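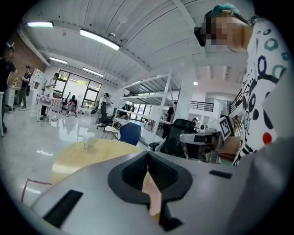

3.2 Naming the round print

Sellers of secondhand clothing have a short vocabulary for circles, and most of it is "polka dot." We read 3000 listings from Lonent and Kivham, two resale sites with search boxes of equal stubbornness, and found the term applied to bubbles, targets, coins, oranges and, in one case, a map. A classic polka dot is solid, evenly spaced and the same size as its neighbors. The white shirt in Figure 1, printed with rings and dots in black, navy, teal and red, is a harder case. Its dots pull a seller toward the familiar term, while its rings have no settled name in the trade at all. Our coders split on prints of this type more than on any other, and the discussion ran past lunch.

Figure 1. Mixed round print: rings and dots on a white ground.

We therefore coded each listing on 2 features: whether the shapes were filled, and whether the seller's title admitted that any were hollow. Titles rarely did. "Geometric" was the usual escape, a word that on Kivham also covers plaid. Lonent sellers favored "retro," which commits them to nothing and seems to sell shirts.

Color words were more careful. A seller who called a ring a dot would still insist on teal over green, and would defend navy against black in the comments. We suspect this reflects returns policy – buyers send back the wrong blue, but few will send back a circle. A sample of 100 listings was recoded in December by the same coders, who agreed with their earlier selves less often than we had hoped. The recoded set is used in Section 4.

Print this page | E-mail this article

Journal > Back issues > Dress and Language > Section 3

Reader comments

Carrillo: I sell on Kivham and "geometric" is the only filter that fits. Give us a "rings" box and I'll tick it.

Zalitz: Was the map one mine? It had lakes. They were round.

Carrillo: Then it's polka dot.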